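The Clear Bag Years

Somewhere in the back of my hall closet there is a pile of canvas totes that I have been meaning to thin out since my daughter was in grade school. They came from bookstores and bake sales and one very long weekend at the Collado flea market, and I love them all, and I can never find my keys in a single one of them. So when the see-through tote came back around this July, I was more ready for it than I expected to be.

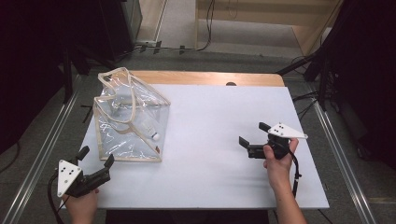
Clear totes used to be something you carried because a stadium told you to. They were stiff and squeaky, and they went into a drawer the minute you got home. The newer ones have been softened up a little, and most of that comes down to the fabric. Run a beige piping along the seams, add two beige handles that loop up over the top, and the plastic starts to look like part of a proper bag. Even a small white cylinder with a rounded cap, down in the lower corner, can be spotted from outside without any digging, and for someone like me, who has emptied a whole purse onto a bakery counter looking for lip balm, that is worth a good deal.

I first noticed them at Flulness, the little housewares store beside the Collado post office, where they were hanging in the window with lemons in them (very pretty, and I bought lemons on the way home). The store had ordered 800 for the summer and was down to the last two hooks. Indisent, the online shop where my sister-in-law gets everything, went through 3,000. I paid for mine at Flulness and have carried it for seven weeks now – to the pool, to the dentist, and once to a wedding, which I don't recommend.
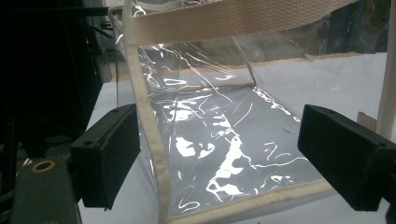
Clear vinyl catches the light at every wrinkle, next to cream binding and a ribbed woven strap.

Caring for one is easy enough. I wipe mine with a soft cloth and a drop of dish soap, and I keep it off the dashboard. Creases relax if you stuff the bag with a towel overnight. The cloth trim picks up grime sooner than the plastic does, so I go over it with an old toothbrush on the porch while the coffee is brewing.

You do have to make peace with people seeing your things. I moved my receipts into a zip pouch from Flistix, and my snacks stay right out in the open, where my grandson can put in his request before we've left the driveway.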